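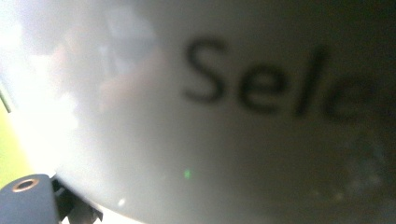
Page last changed: December, by Ulla Nordin

Villuso Home Learning Printables
Progress report to the Fjeld Fund, second period

Prepared by Siv Solberg, with sections from Gun-woo Ok and Eskil Magnusson

1. What the grant covers

The Fjeld Fund is paying for a set of free printable reading and spelling sheets for families who teach at home, and for small schools that can't buy a full program. The first period went into planning and the word lists. The second period, reported here, was for drawing up the sheets, trying them with families in Prirnulthorpe, and getting the download pages ready.

The plan calls for 600 printable pages in all. They are grouped into 25 units, and each unit has word cards, a tracing sheet, two or three sorting pages, a short reader that folds into a booklet, and a page of notes for the parent.

2. Work finished in this period

Units 1 through 7 are done and on the site. They cover short vowels, the common consonant pairs, and the first group of words that have to be learned by sight. Each one has been proofread twice, once on screen and once on paper. The paper check caught most of the errors, including a "bed" card with the letters b and d swapped and a booklet that folded with its last page upside down.

The word cards now print eight to a sheet. The first version had ten, but the letters were too small for children who are just starting, and the cut lines ran too close to the edge for older home printers. Changing this meant redoing every card page in the first four units. That took most of a month and is the main reason we are behind on the sorting pages.

Gun-woo Ok rebuilt the download pages. A parent can now take a whole unit in one file or pick out single sheets. Every file comes in both letter and A4 size. There is also a low-ink version of the tracing sheets with gray outlines in place of solid black.

3. The family trial

We signed up 78 families through the library in Prirnulthorpe and through two home school groups that meet there. Each family was asked to use one unit over two weeks and send back a short form. Eskil Magnusson ran the trial and read all of the forms.

The main points from the forms:

Parents liked the folding readers best. Several asked for more of them and fewer sorting pages.

The notes page was too long. Many parents wrote that they read the first paragraph and then went straight to the cards. Shaohua Gu has cut the notes to half a page, with the lesson steps first and the background after.

Children with some reading already got through a unit in two or three days. Beginners often needed the full two weeks and sometimes longer. We had planned one unit a week, and the schedule printed on the site has been changed to say that families should go at their own pace.

The tracing sheets use a handwriting style that some families don't teach. We will add a second style, starting with the lowercase letters.

A few forms raised something we had not thought about. Parents of left-handed children said the model word sits on the left side of the line, so the child's hand covers it while writing. We now print the model word on both sides. It was a small change, and it will be carried through all the later units.

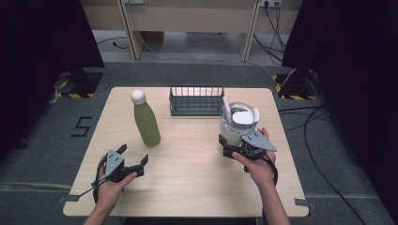
Green bottle and wire basket on the table.

4. Work that is late

Units 8 through 12 were due by the end of this period. The word lists and readers for them are written, but the sorting pages are not drawn. The card redesign pushed them back, and our illustrator was also away for part of the fall. Shaohua Gu has taken over the simpler line drawings so that the illustrator can stay with the readers.

The sound files that go with the sight words have not been started. We asked for two quotes and chose Feltix, who can begin in the new year. The price is within the amount set aside for this item.

5. Spending

Spending is under plan for the period. Printing for the family trial cost more than we expected, mainly for card stock, and the recording money has not been touched. Illustration is on plan. We are not asking for any change to the total, but we would like to move a small part of the travel line into printing for the second trial. Eskil Magnusson has sent the figures separately on the Fund's own form.

6. Next period

Finish the sorting pages for units 8 through 12 and post those units.

Draw the second handwriting style for all posted units.

Record the sight words for units 1 through 7.

Run a second trial with families who have more than one child at different levels. The first trial told us little about how the sheets work when a parent is teaching two or three children at the same table.

Write a one-page guide to storing the cards. Parents asked for this more than once – loose cards get mixed up between units, and at present only the tracing sheets and readers carry a unit number. We will add a small number in the corner of each card when the files are next updated.

7. Questions for the Fund

We would like to know whether the posted units may be translated by outside groups under the same free terms. One group has asked, and we have told them to wait. We would also like the Fund's view on moving the travel money, if possible before the second trial is printed.

Please send replies to Siv Solberg. Questions about the site or the files can go straight to Gun-woo Ok.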